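Über uns

Irkia ist eine Werkstatt für gebrauchte Bürorechner. Wir holen Geräte ab, die in Firmen, Schulen und Verwaltungen ausgemustert werden, prüfen sie, rüsten sie auf und geben sie mit Gewährleistung wieder ab. Was sich nicht mehr lohnt, zerlegen wir in Ersatzteile.

Angefangen haben wir mit 18 Rechnern aus einer Büroauflösung. Im vergangenen Jahr gingen 3.077 Geräte durch die Werkstatt, der größte Teil davon Tower und Kleingehäuse. Notebooks nehmen wir auch an, aber nur mit Netzteil.

Wie wir arbeiten

Jeder Rechner bekommt bei der Annahme eine Nummer und einen Laufzettel. Zuerst werden die Datenträger gelöscht oder, wenn der Kunde das wünscht, ausgebaut und vernichtet. Danach kommt das Gerät auf den Tisch: Seitenwand ab, Gehäuse auf die Seite, Staub raus. Wir prüfen Netzteil, Lüfter und Kondensatoren und sehen nach, ob alle Stecker fest sitzen.

Am meisten bringt bei älteren Bürorechnern der Arbeitsspeicher. Viele wurden mit einem einzigen Modul ausgeliefert und liefen so jahrelang. Wir bestücken die Steckplätze passend zur Hauptplatine und lassen anschließend einen Speichertest laufen, in der Regel über Nacht.
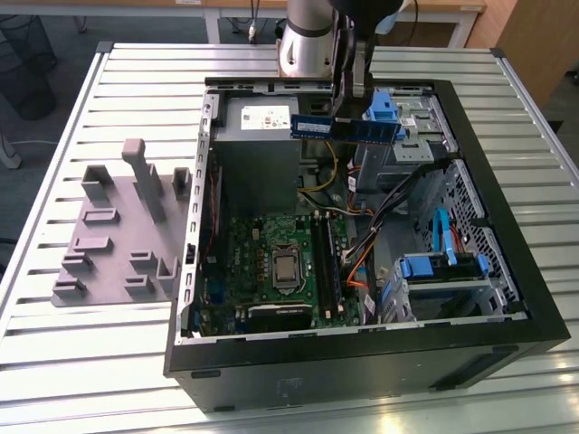
Mercy Okoth schrieb uns dazu, sie habe ihren alten Tower eigentlich wegwerfen wollen, mit mehr Speicher reiche er ihr für die Buchhaltung jetzt völlig. Sie hätte sich nur gewünscht, dass auf der Rechnung steht, welches Modul verbaut wurde. Das haben wir geändert – Typ und Größe stehen seitdem auf jedem Beleg.

Was wir anbieten

Aufrüstung von Arbeitsspeicher und Festplatten, Austausch von Netzteilen, Reinigung, Datenlöschung mit Protokoll. Für Firmen holen wir ab 40 Geräten kostenlos ab, im Umkreis von ungefähr 60 Kilometern. Kleinere Mengen können direkt in der Werkstatt abgegeben werden.

Unsere Ersatzteile verkaufen wir unter dem Namen Fumdale, vor allem Netzteile, Laufwerksrahmen und geprüfte Speichermodule. Im Juni machen wir Inventur, Bestellungen dauern dann ein paar Tage länger – Reparaturen laufen normal weiter.

Stand: 13.5.26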